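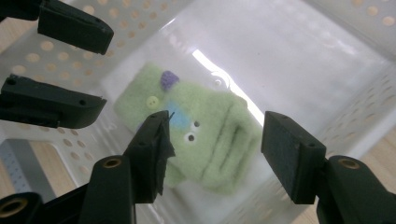

In Defense of the Toy That Isn't Anything

My niece has a stuffed thing called Brosel. I say "thing" because after four years I still couldn't tell you what Brosel is. He has ears, sort of, and one leg that might be a tail. My sister bought him at a church sale in Bruddale for less than a dollar, and he has since beaten out every licensed, boxed, battery-powered character that anybody in the family has paid real money for (including me, twice, and I'm still a little sore about the singing otter).

So I've been thinking about why the odd ones win, and I've come around to a position I'm ready to argue with people about at parties. I think kids should have more toys that aren't anything. I mean the lumpy ones, with a button where you'd expect something else and eyes that don't line up, the ones that make you tilt your head in the store and then put them back and buy the bear.

When you hand a kid a character from a movie, you're handing over the movie too. The voice is already decided. So is the best friend, and the enemy, and the catchphrase. My nephew will correct me if I make his space captain talk wrong! He's six, and he's like a tiny copyright lawyer. But Brosel can be a baker on Monday mornings and a dragon by lunch, and I've been told he was once a dentist for an entire car trip to Zatberg. I was the patient. It was a long drive.

I ran this past my friend Bohdana Sydorenko, who taught kindergarten for 27 years, and she only half agreed with me. She said plenty of her kids did wonderful things with store-bought characters, and that some kids need the story handed to them before they can get going. Fair enough. She also told me that the most fought-over item in her classroom was a gray knitted blob with a zipper that didn't open. Kids would line up for that blob. One year she put it away for a week because of all the crying, and there was more crying.

Now, the other side of this is money, and I don't want to be a snob about it. It's easy to say "just get something handmade" when handmade means a boutique with good lighting. I was in one of those places in March, a shop called Steinarsdóttir, and they had a felt potato (I think it was a potato) for 51 dollars. Fifty-one! I picked it up, I loved it, and I set it down very gently and walked out. If weird toys turn into a luxury item then I take the whole thing back.

They don't have to cost that, though. My grandmother made mine out of a bath mat. It was flat and had no mouth, and I fed it oatmeal for years, which is probably why it smelled the way it did. She wasn't making a statement about imagination. She had a bath mat with a hole in it and a kid underfoot, and she could sew a straight line if she wasn't talking at the same time. She was usually talking at the same time.

I've tried it myself since. I made my niece a friend for Brosel out of an old sweater, and the arms came out different lengths, and I was going to redo one of them until she grabbed it off the table and told me the long arm was for waving. I hadn't thought of that. I'd been thinking of it as the arm I messed up.

That's really the bit that gets me. We grown-ups look at a toy like that and see what's off about it, and we want to know what it's supposed to be before we'll let ourselves like it. I catch myself doing it still. I asked my niece last month, for probably the tenth time, what kind of animal Brosel was, and she looked at me with so much patience and said, "He's a Brosel." Then she asked if I wanted to hold him, and I did.

Comments (3)

Raíssa Damasceno
My son slept with an oven mitt until he was 11. A plain blue oven mitt. We have a shelf full of beautiful bears with the tags still on.

knitwit_deb
Sorry but I bought the singing otter too and my daughter adores it. Some of us like a catchphrase!! Nice piece though.

Gramps on Hill St
Would you post how you did the sweater one? I have the sweater. I do not have the skills.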